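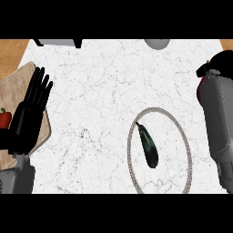 A hand with fingers is not worth the trouble for most kitchens, the engineer told me before I had even opened my notebook, and she would rather say this now than at the end of a long project. Then she laughed a little, and added that she has spent most of this year working with exactly such a hand.

We met at the office of Dovasari, where a small team compares grippers and hands for food preparation. All of the work I was shown is done in simulation. The kitchen counter, the cutting board, the pepper and the eggplant exist only in the computer, and so do the two arms. I asked her if this does not make the results less serious.

"It makes them less complete," she said. "I can trust the simulator when it says that a finger will hit the board. I trust it much less when it says that a vegetable will not slip. Skin of an eggplant is very smooth, and our friction number for it is a guess which we improved several times."

The comparison has two candidates. The first is the Ikier, a black hand with four fingers and a thumb. The second is the Renaud, a gripper with two flat jaws and only one motor. Both have been tried on the same gray arm, with the same vegetables placed in random positions, and each was given 255 attempts to pick up an eggplant and put it on the board. The Ikier succeeded in 157 of them, the Renaud in 106.

To me this sounded like a clear win for the hand. She did not agree so quickly.

"Look at how they fail," she said. "When the Renaud fails, it closes a little beside the eggplant, and the eggplant rolls away. You see the reason immediately. You can correct the approach angle and try again. When the Ikier fails, one finger touched too early, or the thumb came from the wrong side, and I have to play the recording slowly to understand it. One such failure can take my whole afternoon."

She is also not satisfied with the way the attempts were prepared. The grasp positions for the Ikier were adjusted by hand for several weeks, while the Renaud received its settings in two days. "If somebody from the Renaud side reads this, they can complain, and they will be right," she said. A second round, with equal time for both, is planned for January.

I wanted to know about the controller, because readers have written to me about it. The team uses Clemeck 2, which replaced the first version in the spring. According to her, the change was more important than the change of any gripper. The older version sent the position of every finger separately, and sometimes the fingers did not start to move at the same moment. Clemeck 2 treats the hand as one object with a few basic shapes: open, pinch, wrap. The operator chooses a shape and how much it should be closed.

"We lost some freedom," she admitted. "I cannot move only the ring finger now, unless I go around the controller. But I also have not needed to move only the ring finger."

And the pepper? It is the harder vegetable, she explained, and she does not want to publish numbers for it yet. A pepper is hollow, and in the real world it gives way under pressure. In her simulation it is a hard body, so a grasp that looks very good on the screen could crush a real one. The team has tried a soft model, but it made every run so slow that they went back. She would like to have a better solution — even a rough one — before the second round.

We talked also about cameras. At present the arms are watched from above, and when the Ikier comes down over the board with its fingers open, the palm can hide a good part of what it is supposed to take. With the Renaud this is a smaller problem, as its jaws are narrow. A camera in the wrist would help, but then the controller must combine two views, and Clemeck 2 accepts only one. She has asked for this to be changed.

At the end I asked which one she would buy today with her own money, for a real counter in a real kitchen.

"The Renaud," she said. "And I would keep working on the Ikier in the evening."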